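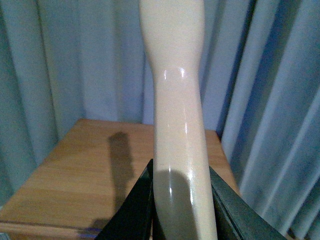
Hutano Two-Finger Gripper, Series 4
Manufactured by Watik, Dekville

Product status: on sale, with a safety notice in effect for units running control software version 2.

The Hutano is an electric gripper with two opposed fingers, intended for household and light service robots. It is supplied with a wrist plate, a power and data cable, and a spare set of finger pads. The list price is $3,220. Existing owners are asked to read the notice below before returning the gripper to regular use.

Safety notice

Watik has confirmed a fault in which the gripper may lower its holding force while an object is still in its grasp. The fault affects smooth or curved objects most often, including turned handles, bottles and the grips of cleaning tools. During a long hold, the software can mistake a slight settling of the object for a completed release. It then reduces motor current, and the object may slide or fall. The status light remains green throughout, and no error is written to the log.

The matter was first reported by the service desk at Krishnan, a distributor, after a glass bottle fell beside a customer. No injury occurred. Watik repeated the fault on its own test bench and found that it becomes more frequent after 3,000 grip cycles, when the pads have lost part of their texture. 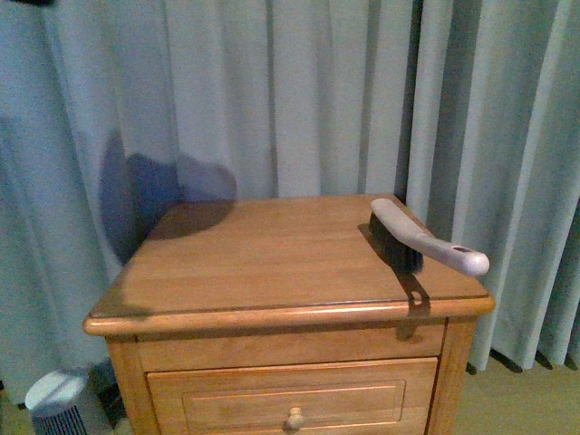
Until the corrected software has been installed, owners should observe the following limits:

Do not use the gripper to carry glass, knives, hot liquids or anything heavy enough to cause harm if dropped.
Do not pass objects over a person, a pet or an occupied bed.
Keep hands and feet out of the space under the gripper while it is holding an object.
Replace the finger pads at 3,000 cycles. The cycle count is shown on the maintenance page of the control panel.

Light items such as brushes, dustpans and soft toys may still be handled under supervision. If an object begins to slip, press the stop button and let it fall — do not reach in to catch it. The fingers may close again without warning when the software attempts to recover the grip.

Corrective action

Corrected software is available from the Watik support page at no charge. It checks finger position as well as motor current before a release is accepted. Owners who cannot install it themselves may send the gripper to the Dekville service center, and Watik will pay shipping both ways. Units sold after Friday, December 19, 2025, carry the correction from the factory.

Comments
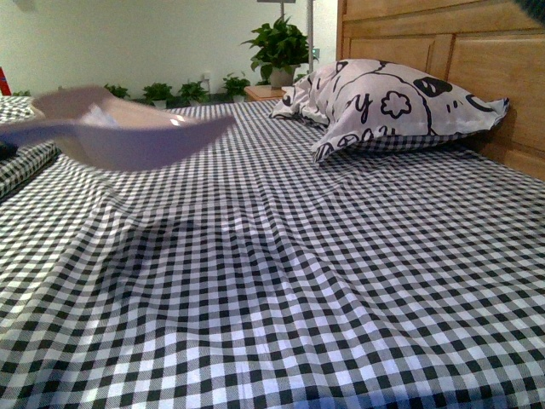 Marta Zinchenko: Does the new software keep the force settings we saved, or do they have to be entered again? Ours dropped a spray bottle twice in December and the light was green both times, so I would like to get this done soon.

Watik Support: Saved force settings are kept. Please run the pad check once after installation, and send us the cycle count for your unit if it drops anything again.

Guest: The pad check would not start for me until I unplugged the data cable and plugged it back in. It has held fine since then. I wish the log had shown something, though. We blamed the pads for weeks.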